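## 3. Planning the purchase

Read this section before you place an order. It covers the table, the arms, the grippers and the small items that tend to be left off a first budget. Installation starts in Section 4.

### 3.1 Decide what the cell has to do

1. Write down the task in one sentence. "Move parts from a bin to a tray" is enough.
2. List every container the arms will work with, and its outside dimensions.
3. Mark which tasks need two arms at the same moment. If none do, price a single-arm cell first.
4. Build the layout in Bakotmont before you buy any hardware. The planning license is included with every Undusgate quote and runs until the order ships.

**Note:** Save each layout under its own name. The quote form asks for the layout file, and an overwritten file cannot be recovered.

### 3.2 Check the gripper opening

Gripper fingers are priced separately from the arm. Choose them from the wrist view in Bakotmont, with the gripper fully open and the work surface behind it.
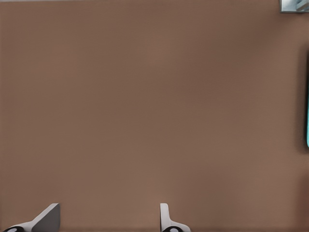 5. Measure the widest part you plan to pick. Add clearance on both sides and compare the total with the opening listed on the finger data sheet.
6. Check that the open fingers fit inside the smallest container on your list. A finger set that clears the part can still hit the container wall.
7. Order one spare set of fingers per arm. The spare set is $460 and ships from the Dandutgate warehouse with the main order. Ordered later, it carries its own freight charge.

**Caution:** Do not mix finger types on one gripper. The grip force setting applies to both fingers.

### 3.3 Lay out the table

Size the table from the reach of the arms and the containers together. Customers often pick a table to fit the room and then find that one arm can't get to the far side of a bin.

8. Place the containers where both arms can reach them, then move each arm through its full path at working height.
9. Look for places where a forearm passes over a container. This is allowed, but the path must clear the tallest part that will ever sit in it.
10. Leave open table beside each gripper for a rest position.
11. Check cable runs at the arm bases. A loop of slack cable takes up table space, so count it in the layout.

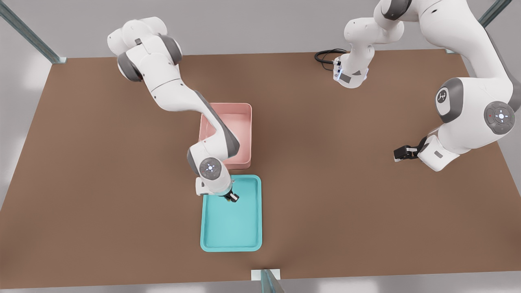 12. Choose the support frame. The standard frame is included in the two-arm price. The heavy frame is an option and adds 4 weeks to delivery.
13. Measure the doorway and the route to the room. The tabletop ships in one piece.

**Note:** Bins and trays are not sold by Undusgate. Use the ones you already have if they are rigid and sit flat. Soft-sided containers shift during a run and are not supported.

### 3.4 Build the budget

Enter these lines on the worksheet, in this order:

- Arms, controllers and base mounts
- Grippers and spare fingers
- Table and frame
- Freight and unloading
- Electrical work by a licensed electrician
- Operator training, 5 seats per order
- Service plan, priced by the year

The Sugiyama service plan covers the arms and controllers for 5 years. It does not cover fingers, cables or the tabletop — treat those as supplies and put them in your yearly operating budget.

**Caution:** Guarding and emergency stops depend on your site and are not part of the quote. Have your safety review finished before you sign.

### 3.5 Before you send the order

14. Compare the part numbers on the quote with the ones in your layout file.
15. Confirm the delivery month in writing. Orders received in December are scheduled after the yearly shutdown.
16. Send the signed quote, the layout file and the worksheet together. Incomplete orders are held until all three arrive.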